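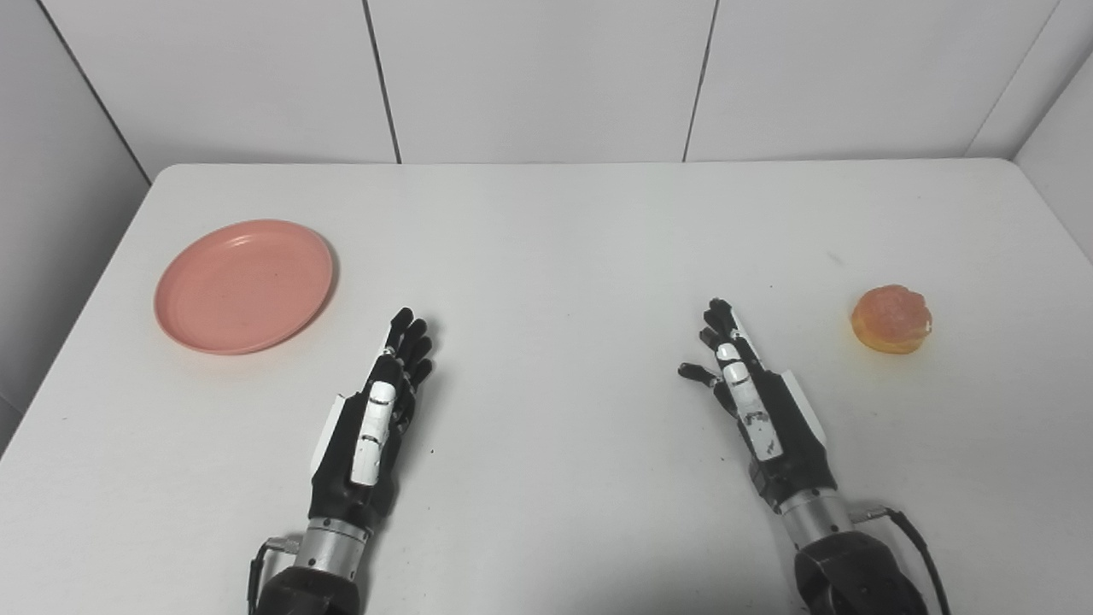

Xuân Bùi

May 19, 2026

Okay, hand comparison thread, as promised to the three people who keep asking me about it. Black and white hands, one pink plate, one little orange bun. Bun goes on plate. That's the whole job and it has eaten my entire month.

What I'm comparing: the Stusen multi-finger hands, mounted as a pair, against the Abbasi two-jaw gripper I've been using forever. Same table, same plate, same bun, same head camera. I swapped controllers halfway through too, which I'll get to (I know, I know, change one thing at a time).

Numbers first so you can leave if you want. 80 tries with each setup. The Abbasi dropped or missed the bun 4 times. The Stusen hands dropped or missed it 7 times. So the plain old jaws win, right?

Well, kind of! The jaws are great at pinching and pretty rude about it. The Stusen hands come in palm down, the fingers spread a bit, and they sort of gather the bun up from the sides. When it goes well it looks so gentle I want to clap. When it goes badly the thumb gets there first and the bun scoots off toward the wall.

Most of my misses were thumb timing. With the stock Skureo controller the thumb starts closing at the same moment as the fingers, and for a small round thing you really want it to hang back a touch. I added a delay and the next batch went a lot better. Wish I'd done that on day one.

The plate is the fun part. It's shallow with a raised rim, and the jaws can grab that rim if you line them up just right, but they tilt the whole thing. With two hands I can slide the plate over with the left and set the bun down with the right. Slow! Very slow! But my bun stays on my plate.

Layout, for anyone trying to copy this: plate out past the left hand, bun out past the right, open table in between. That way each hand gets an easy first reach and then they have to meet up for the handoff. If you start everything in the middle the arms spend the whole run being polite to each other.

Pale table plus pale walls has been a mixed bag. The bun and plate pop right out for the camera, love that. Depth on the tabletop itself is mushy though, and my height estimate wandered until I quit trusting it and just measured the table by hand. I may put a mat down next time, something with a pattern.

Somebody asked about the Wudutden camera. I tried it for one afternoon. Sharper picture, much nicer color on the orange, but the lag made my hand moves feel like I was texting them in. I went back to the old one for all the counted tries.

Cables! Please think about your cables before you bolt anything on. Mine come off the outer side of each wrist and run down from there, and I still had to redo the slack so a full wrist turn wouldn't tug on the connector. Leave more than you think. Then leave a bit more.

Total recorded runs, counting warmups and the ones where I forgot to reset the plate: 243. I have watched so much bun footage. My family has stopped asking what I do.

Would I keep the hands? Yes, for anything where two sides need to work together. For plain pick and place I'd still grab the Abbasi, it sets up fast and I never have to think about a thumb.

Next up is a cup with a handle, both setups, same delay on the thumb. If you've got good numbers for fingertip force on thin handles, send them my way, mine are all over the place.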